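**Harnano wiretap case: why is it being heard abroad?**

**rowan_t**
Posted November 19, 2021

The court in Brovico has agreed to hear the complaint against two former officers of the Harnano intelligence service. They are accused of tapping the phones of a legal aid group and passing the recordings to a newspaper. Can someone explain how a foreign court gets to do this? The group's main office was never in Brovico.

**mapleclerk**

Three of the people on the recordings were living in Brovico when the calls were made. The complaint was filed there in April, and the judge ruled that the harm took place where they lived. The main office doesn't come into it. 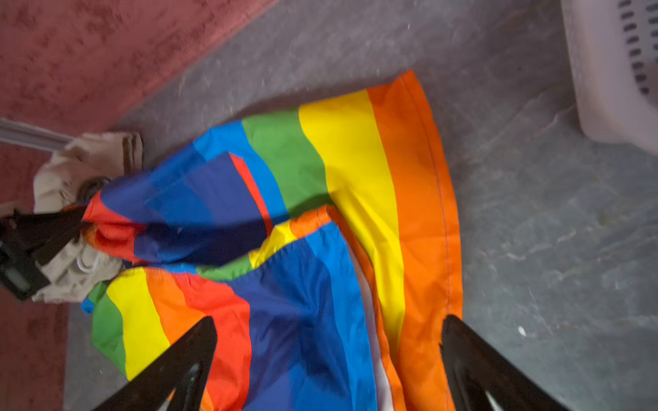
The officers' lawyers asked for the case to be sent home and lost. They can appeal, but only on that one point, and the hearing goes ahead in the meantime.

**dunmore5**

I don't agree with the ruling. Harnano has its own courts, and there was an inquiry. If every country takes up every complaint from someone who moved there, you get five judges reading the same file and reaching different results.

**rowan_t**

Was the inquiry ever finished? I only found the first part.

**mapleclerk**

It was closed after 27 witnesses. The report went to the ministry and has not been published. Pao-chu Hsiao, who represents the legal aid group, asked for a copy and was refused. That refusal is in the Brovico ruling.

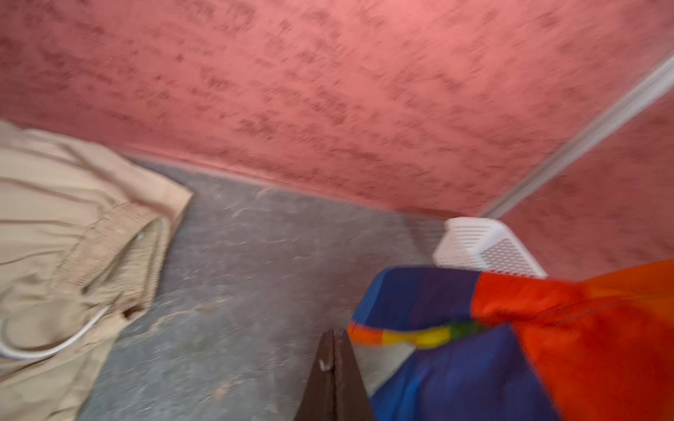

The judge also said the inquiry had no power to charge anyone, so it can't count as a trial. I think that part will hold up on appeal.

**dunmore5**

No power to charge is normal for an inquiry. A prosecutor takes over afterward. They should have given it more time before going abroad.

**hilltop_ana**

How much time? The calls were recorded years ago and one of the officers has retired to Jivero. The prosecutor at home has had the file all along.

I'm more interested in the newspaper. It printed parts of the calls and has not been named in the complaint. Does anyone know if it can be called as a witness?

**mapleclerk**

It can be asked. It can't be forced to send anyone from outside the country. The best summary I know of is in the Hayashi law review. The article covers the newspaper question near the end, and the file list runs to more than 900 pages if you want the appendix too.
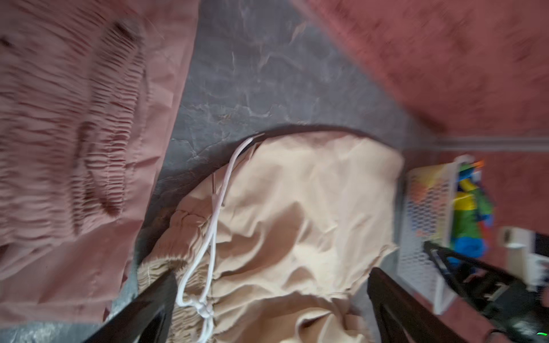 The article is in Vol. 27, No. 3. Most public libraries can order it. The appendix is a separate request.

**dunmore5**

I'll read it. I still think the appeal court sends the case back.

**rowan_t**

Thanks, I've put in a request for both. I'll post here when the appeal date is set.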